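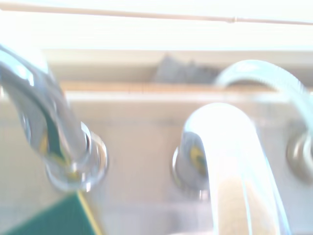
Figure 3. Chrome base collars in a row on the back deck, with the white spout at center.

3.2 Cleaning and checking the deck fittings

This section applies to Brelden sinks with a flat back deck. Wall-mounted fittings are covered in the Jatar supplement.

Before you start
Close both shutoff valves under the sink. Open the handles to release the pressure, then close them again. Clear the deck and the ledge behind it.

You need: a soft cloth, mild dish soap, a bucket, a soft toothbrush, and the Zinine collar wrench supplied with the sink.

1. Mix 20 ml of dish soap into 1000 ml of warm water.

2. Wipe each handle from the free end down to the collar. Support the handle with your other hand.

3. Brush around the rim of each collar where it meets the deck. Scale builds up here first.

4. Wipe the spout along its full length, including the underside of the curve. Rinse with clean water.

5. Dry all chrome surfaces with a fresh cloth. Water left to dry on the collars leaves spots.

6. Hold each collar by the rim and try to turn it. If it moves, go to step 7. If it does not, go to step 9.

7. Fit the collar wrench and turn clockwise until the collar stops. Do not force it past this point – the deck can crack.

8. Check that the collar sits flat on the deck all the way around. If there is a gap, loosen the collar, reseat the gasket, and repeat step 7.

9. Open the shutoff valves slowly. Run the water for 3 minutes and check under the deck for leaks.

CAUTION: Do not use bleach, scouring powder, or steel wool on any fitting. Do not use acid descaler on clear or white parts. Damage of this kind is not covered by the warranty.

CAUTION: Do not lift or pull on the spout to move the sink.

Note: Slight side play in a handle is normal. Play in a collar is not.

Note: Replacement gaskets are sold in packs of 3 under the Gebru parts list, group 9. Replace the gaskets as a set, even if only one leaks.

If a leak continues after step 9, close the shutoff valves and see section 3.4, Removing a collar.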